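Huaranga Workshop - Block Set, Gallery

The blocks on this page belong to the stacking and sorting set kept in the Huaranga workshop. The set was cut and finished by Raimo Salminen in September and holds 26 pieces in 8 colors. Each color has its own tray on the long shelf. Sirkka Pitkänen keeps the list of pieces and records any change in finish.

All pieces are box-shaped. Lengths differ between trays, widths do not. Edges are eased by hand with fine paper before the first coat, and corners get one extra pass. Two coats are standard. The reds needed a third.
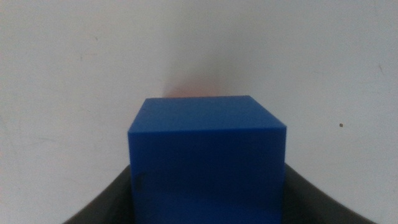 Color was settled before size. Kaisu Turunen tested 24 mixes on scrap and kept the ones that stayed distinct under the ceiling lights in the late afternoon, when the room is at its worst for sorting. Blue gave the most trouble, as the same coat reads differently depending on how a face sits to the light. The top of the blue block comes out as a medium, slightly muted shade, while the large front face is a deep navy to royal blue. For matching, compare top face to top face. The faces are left without numbers or letters, so sorting goes by color and length only. Small marks, such as the darker patch near the left side of the front face, are noted on the list and do not take a piece out of use.

Storage: trays are lined with felt and hold one layer. Longer pieces go at the back. Do not stack trays more than two high - the lower lining compresses and the pieces start to shift.

Cleaning: damp cloth, no solvent. Wipe along the length of the face and dry before the piece goes back in its tray.

The green and yellow trays will be added to the gallery after recoating. Corrections to the list go to Sirkka.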